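**Rothe Table Mat, charcoal grey** – from the Kostex workroom range

We have been selling the Rothe for long enough now that a fair number of our customers are on their second or even third table, with the same mat moved from one to the next, and that pleases us more than almost anything else we hear in the shop. It's a plain thing. You lay it on a table you care about, you do your gluing and sorting and fiddling on top of it, and at the end of the day the table underneath is as you left it.

The Rothe began as a cover for our own packing bench in Endisgate. Marlene Ackermann had bought a rather lovely old table for the front room of the workshop, and within a week somebody (we won't say who, but he signs the invoices) had dragged a metal toolbox across it. She went down to the store room, found the end of a roll we'd been using under machinery, cut a piece to fit and put it down without a word. Customers coming in to collect their orders kept asking what it was and whether they could have one too!

## What you get

One mat, cut square at all four corners, in charcoal grey. The face is matte with a very fine texture, so small parts don't go skating off when you nudge them with an elbow, and pale things stand out nicely against it. If you spend your evenings looking for white beads or tiny white screws caps, you'll know what a help a dark background can be.

- Colour: charcoal grey
- Thickness: 2 mm
- Longest length we can cut in one piece: 186 cm
- Finish: matte, finely textured
- Edges: straight cut, no binding
- Sent rolled in a cardboard tube

Everything is cut to order, so do measure the table itself and then decide how much wood you'd like to leave showing. Most people prefer a border all the way round. Carola Görtz, who does the cutting, likes a hand's width at the front so there's somewhere to rest a mug, though others want the mat right up to the edge where their wrists go. Both are fine and both cost the same.

## Living with it

Unroll it as soon as it arrives and leave it face down overnight, with a few books on the corners. It will want to curl at first, particularly if it has come to you in January and the van was cold. A warm room sorts it out.

For everyday cleaning a damp cloth and a drop of washing-up liquid will do. Please don't use scouring powder or anything with bleach in it. Dried glue is best left until it is properly hard and then lifted at one corner with a fingernail, and candle wax comes away the same way.

Dark matte surfaces do show marks, and we would sooner say so here than have you write to us disappointed. Pale scratches and scuffs will build up where you work most. They rub down a little with a soft dry cloth, but they won't vanish, and our own bench mat is covered in them. It isn't a cutting mat either, so keep a board handy for knife work, and stand hot pans somewhere else.

If you want to keep the mat from shifting, low-tack masking tape along the edges is enough on most tables. Try a small piece somewhere out of sight first if your table is waxed or newly oiled, and peel it slowly, back over itself and along the grain.

## The charcoal on wood

We're asked more about colour than anything else, and mostly by people with light wooden furniture who worry that the grey will look heavy. We think it sits very well beside a visible grain, whether the wood is on the pale blond side or something warmer.

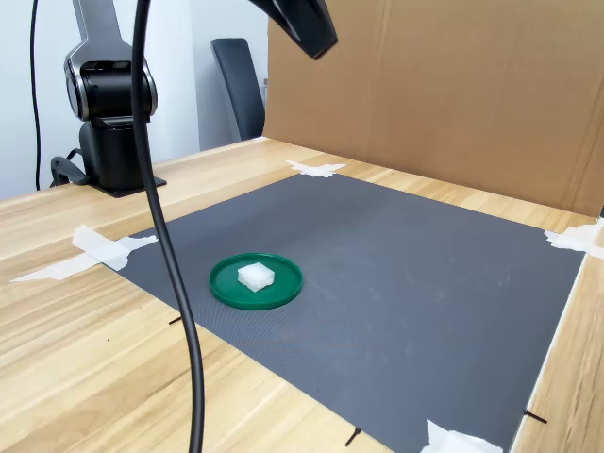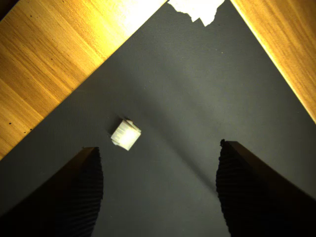
The last one has a round green lid on the dark grey, with a small white block resting on it.
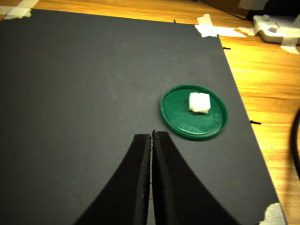
## Ordering and delivery

Send us the length and width in centimetres, length first, and say whether you'd like the tube left with a neighbour if you're out. Cutting takes us two working days. If your table is an awkward shape – a rounded end, say, or a notch for a window ledge – draw round it on newspaper and post us the paper. There is a flat charge of 16 euros for shaped cutting, and we return the template with the mat.

Plain rectangles can come back to us within a month if the colour isn't right for the room. Shaped ones can't, I'm afraid, as there's rarely a second table like it.

Samples are free and come as a square big enough to stand a cup on. Ask for one through the contact form, or ring the workshop and speak to Wiebke Kuhlmann, and put "Rothe charcoal" in your message so that you don't get the Buronero by mistake, which is the thicker mat we make for floors.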